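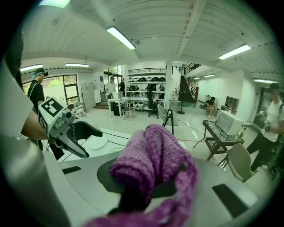

A purple knitted cloth held in a hand-held gripper during a session of the manipulation course. A second gripper is in use at left.

Students collect cloth-handling data for manipulation course

2025-08-02

Students in the summer manipulation course at the Redeck technical school are recording cloth-handling tasks with hand-held grippers, and will use the recordings to train a controller for a two-arm robot. The recording phase opened in June. The set now holds 1,811 accepted episodes, against a target of 3,000.

The course is taught by Gerd Kettler, who runs the school's automation lab, and has 20 students enrolled. They work in teams of 4. Each team records its own share of the episodes, and all teams train on the combined set.

The project is named Musotia. Its task list is limited to soft goods: picking up a cloth from a flat surface, moving it to a marked area, laying it over a plate, and folding it once along the long side. Rigid objects were covered in the spring term and are used this time only as obstacles or targets.

"With a block you can get away with a poor grasp point," Kettler said. "With a knit you grasp the wrong layer and the rest of the cloth stays where it was. The students see that on the first day, and then they have to decide what a good grasp is and write it down."

The written grasp rules are part of the grade. Each team submits a protocol before it records, stating the start position of the cloth, the approach direction, which hand closes first, and the conditions under which an episode is rejected. Protocols are exchanged between teams, and a team must be able to record from another team's document without asking questions. Two protocols were returned for revision in the first week. In both cases the start position was given as "crumpled," with no procedure for getting there. The revised versions specify a drop height and a release point above the table.

An episode begins with both grippers open and ends when both have been withdrawn from the cloth. Printed square markers are used to track gripper position. Finger opening is logged separately and aligned with the video after the session. Episodes are rejected if the marker track is lost for longer than the limit set in the protocol, if the two time bases do not line up, or if the operator regrasps more often than the task allows.

Rejection rates fell over the course of June. According to the course log, most of the early losses came from marker tracking, chiefly when one operator's hand passed in front of the other gripper's marker. Teams now start with the wrists turned slightly outward and avoid crossing the center line of the table. The folding task remains the hardest to record cleanly, and it accounts for the largest share of rejected episodes still coming in.

Knitted cloth was added to the task list after the woven test pieces had been recorded. Loops in the knit can catch on the edge of a finger pad and hold after the gripper opens, so that the cloth is dragged on withdrawal. The protocols now call for a short pause after opening and a straight upward exit. Teams may choose their own pad material for the robot trials, but the pads used during recording must stay the same for every episode in the set.

The software that sorts and checks the episodes was written by last year's class and is maintained under the name Reltero. It flags missing data and clock offsets and leaves the decision on task success to a human reviewer. Each episode is reviewed by a student from a team other than the one that recorded it. Disputed episodes go to Rüdiger Sauerland, the lab engineer, who also issues the grippers and keeps the calibration records.

Sauerland said calibration takes up more of the schedule than the students expect. Every gripper is checked at the start of a session and again at the end, and if the two results differ by more than the permitted amount, the whole session is set aside. "We have set aside complete afternoons," he said. "They are not deleted. They go into a separate folder, and one team is using them to see how much error the training can tolerate."

Training will begin when the target is reached. All teams will use the same base model and the same number of training steps, and may change only the selection of episodes and the way the images are prepared. Kettler said the restriction keeps the comparison readable, given the limited computing time available to the course. A first run on a partial set of woven-cloth episodes has been completed as a check on the file format. No robot trial was made from it.

Robot trials will follow on the lab's two-arm station. Each team's controller will be given the same series of starts, with cloth positions drawn in advance by Sauerland and withheld from the teams. Scoring is by completed task, with partial credit for a secure first grasp. A controller that pulls the cloth off the table scores zero for that start. Speed is recorded but does not count toward the result.

The team with the best score will present its work at the school's Þórarinsdóttir seminar, the student lecture series held each fall. The other teams will submit posters. All protocols, including the two that were sent back, will be published with the data set so that later classes can extend it.

Recording sessions continue on weekday afternoons. Students from other courses may take part as operators after a short introduction and one supervised session, and their episodes are reviewed in the same way as those of enrolled students. Requests for a place should be sent to the automation lab office with the name of the student's course and the afternoons available.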